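Progress report to the Lornell Fund -- community radio play project, second stage

Hello again from Dronstead! It's been a busy stretch since I last wrote, so grab a coffee. Most of it is good news, with a couple of headaches I'd like to run past you before the next payment.

First, the script. When I sent you the outline in April we had a very baggy first episode and a title I wasn't happy with. The serial is now called Jokberg, after the made-up mountain town where it all takes place, and there are 2 finished episodes plus a third that needs its ending. I cut the entire wedding subplot (sorry, I know one of your readers liked it), mostly for length. It was eating nine pages and the town's missing clock, the thing people are supposed to be worrying about, didn't get a mention until page fourteen. The clock now disappears in the opening minute, and the read-through went so much faster!

Each episode runs 30 minutes, as promised. Well, the second one runs a bit over at the moment. There's a long argument in the bakery that I love and the station probably won't, so I expect to lose it.

Recording has been slower than I planned. The room we were given at the Dronstead library is lovely and warm but sits right over the boiler, and you can hear it humming under every quiet line. We tried blankets, then a different corner, then recording in the evening after the heat goes off at 8, and the evening worked. The catch is that two of our cast have early shifts, so we're doing their parts in one go on a separate night and I'll stitch the conversations together later. I did a test with the bakery fight and you'd never guess they weren't in the room together.

Money next. The stage two grant was $2,000, and after microphones, the stands and the first round of cast travel there is $591 left. I'd put too little down for travel -- Lornell is a longer bus ride than I remembered, and three of our voices live out that way. I'd like to move what's left of the printing line over to travel, as we're sending scripts by email now and hardly printing at all. Could you let me know if that's okay?

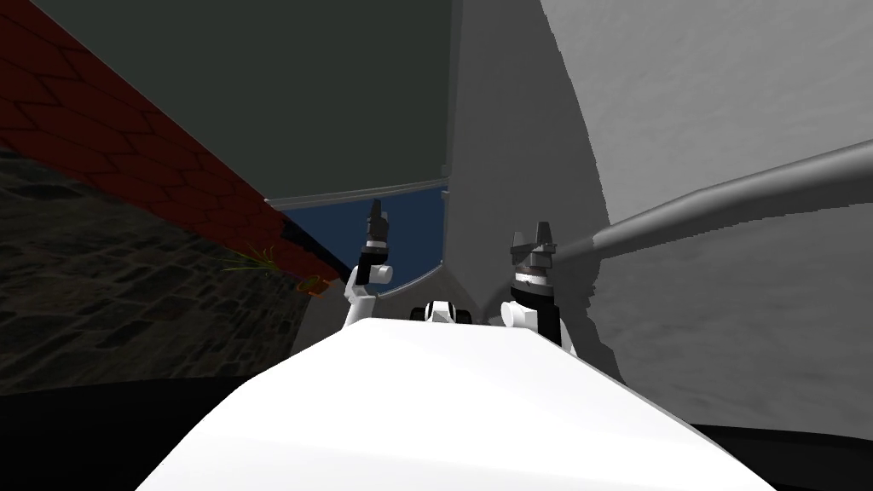 Episode three is the one I've been fretting over. It's the mountain episode, where the whole town climbs up to look for the clock, and on radio a climb is just a lot of people breathing. I've been trying to give the summit a shape you can hold in your head from sound alone, and what I have now is a pair of tall posts standing either side of the path, a lot like those two raised arms with the dark ceiling over them, so the characters can call to each other from left and right. We'll record it in stereo, and the wind goes in the gap between them.

Music is nearly sorted. The Fan theme (Fan is our narrator, the retired mail carrier) is done on accordion and it's perfect, a little wheezy, a little nosy. I still need something for the closing credits and may end up slowing the same tune down.

Coming up next: finish the ending of episode three, trim the bakery, record the early-shift pair, and send you rough mixes of the first two episodes. I'll also need the wording you want for the thank-you at the end of each one, and whether it should be read by Fan or by me.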